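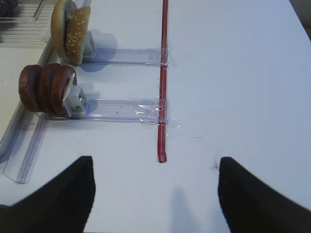

Reading time: 6 minutes

Learning from many hands: where we are with the food table

14 Jul 2025

In the March newsletter we promised to write again when the collection of examples at Flosgate was well under way. It is now well under way. We have 1339 accepted examples from the table with the toy food, and I would like to tell you how they were made, what went wrong with some of them, and what the people at Bowen will do with them after the summer.

For the readers who joined us later, a short explanation. Plunonik is the name of our project for teaching one robot arm to handle small things which are placed close to other small things. We do not write the movements in a program. A person guides the arm through the task, the system records what the wrist camera sees and how the arm and the fingers move, and from many such recordings a model learns to do the task alone. One recording from start to end is called an example. When we say "a good day", we mean a day with many examples that we can keep.

The view at the top of this item is the one the model receives. It looks over the two black fingers at the white table, with the toy hamburger and the brown discs in their holders on the left, and the clear tracks that lead to the red rod. Many colleagues are surprised when they see it for the first time. They expect a nice overview of the table, as from a chair. The model has no chair. If the fingers turn, its whole world turns with them, and when they go down to the burger, the rest of the table disappears from its sight.

Why clear plastic

This question came several times by e-mail, so I will answer it at some length.

Transparent parts are difficult. A track of clear plastic on a white table is seen mostly by its edges and by small reflections, and these change when the lamp changes or when the arm passes. A first model, trained in the spring on solid coloured parts, was quite confident and quite wrong as soon as we laid something transparent in front of it. It moved the fingers straight into it. Auður Hjaltested, who leads the learning part of the project, proposed that we should stop avoiding the problem and build the next table with clear tracks from the beginning. The red rod was her idea too. It gives the operator a strong line to look at, and she hopes the model will also find it useful, but this we must still measure.

The tape was a more practical matter. Kristof Kramer built the first arrangement in one afternoon and fastened the tracks to the rod with ordinary clear tape, with the intention to replace it later by proper clips. The clips were printed and fitted well. However, by that time we had already recorded 299 examples with the tape, and we did not want to have two kinds of table in one collection without knowing it. So the tape stayed, wrinkles included. Kristof has kept the clips in a box and asks me to mention that they are good clips.

How one example is made

The operator sits beside the table with the hand controller and sees the wrist view on a screen. The instruction for this table is short: take one food item out of its holder, bring it to the open part of the table, put it down, and go back with open fingers. Which item it shall be is given by the recording program, in a mixed order, so that the operator does not fall into a habit.

Before each example, the second person at the table sets the pieces back. We learned to be a little careless here. In the first weeks Ward Van Wijk placed the burger so exactly that every example began in almost the same position, and the model learned this position by heart. When the burger was tilted a little further, it grasped the air next to the bun. Now we ask that the burger is turned differently every time, and that the discs are sometimes pressed together and sometimes given a little room.

The discs are the harder item. They stand side by side like coins on their edge, and it is easy to take two of them when one was asked for. A tired operator does it more often than a fresh one. We limit a turn at the controller to 70 minutes, after which the two persons change places. The limit was not popular at first, particularly with those who had just found their rhythm, but the recordings from the end of long turns were visibly worse and we have kept to it.

What we throw away, and what we do not

An example is refused when the recording has a gap, when the camera was touched, or when a hand came into the view before the arm had finished. These are clear cases and the program finds most of them.

More difficult are the examples in which something goes wrong and is then repaired. Suppose the operator closes the fingers too early, the burger slips against the holder, the operator opens again, comes closer and succeeds at the second attempt. At the beginning we refused all of these as untidy. Toon Van der Linden did not agree and defended them in 3 meetings in a row. His argument was that a model which has only seen perfect grasps does not know what to do after a bad one, and there will be bad ones. We tested it with a small model trained on both kinds, and he was right on this table. We have since gone back to the refused recordings and brought in those where the repair is calm and complete. Where the operator becomes nervous and makes many quick small movements, we still leave them out.

Each kept example also gets one sentence of text, written by a person. "Take the burger and put it down on the right" is sufficient. We discovered in June that our sentences did not agree with each other about the discs. One colleague called them sausage, another one biscuits, and Ward wrote "the brown rounds" in all of his. For a while I wanted to correct this and to choose one word. Auður asked me to leave it, for the users of such a system will not agree on one word either. I have left it, but I corrected the spelling.

A remark about shadows

The shadows on this table are soft and a little blue, and they fall to the right of the holders. Kristof Jansen noticed in the test runs that the model had begun to aim slightly beside the discs in the mornings. With the blinds open, the shadows were different and the model had evidently trusted them more than was good. We now record a part of every week with the blinds open and a part with them closed, and we write the state of the blinds in the log. Please do write it. There are still lines in the log where this field is empty, and it takes much longer to find it out afterwards from the pictures.

The same applies to marks on the table. Do not clean away every small speck before you begin. Clean the table on Friday as usual, and otherwise leave it as it is.

What comes next

Bowen receives the full collection at the end of this month. They will train the model on their side and send it back to us for the trials in Flosgate, where it will run on the same arm, with the same food and with some food it has not met. I do not wish to promise a result. On the small tests the burger goes well. The discs go well when there is room between them, and when they are pressed together the model still hesitates above them, sometimes for a long time, and then takes two.

The gripper fingers for the next table will come from Vendon, as before. We order the same ribbed pattern again, although a softer version was offered to us, because a change of fingers in the middle of the work would bring us back to the question of the clips.

We are looking for more operators for the weeks before the trials. You do not need experience with robots. In fact it is useful for us to have hands which are not trained in the same way as ours, as every person approaches the burger a little differently, and the collection at present has too much of Ward in it. A first turn begins with a short practice that is not recorded. If you work in the Flosgate building, please put your name on the list next to the table door. Colleagues from other places can write to Toon, who makes the schedule and will also tell you where to park.

One last request to those who already take part: when you finish your turn, leave the fingers open and the arm in the rest position, also if you are coming back after lunch.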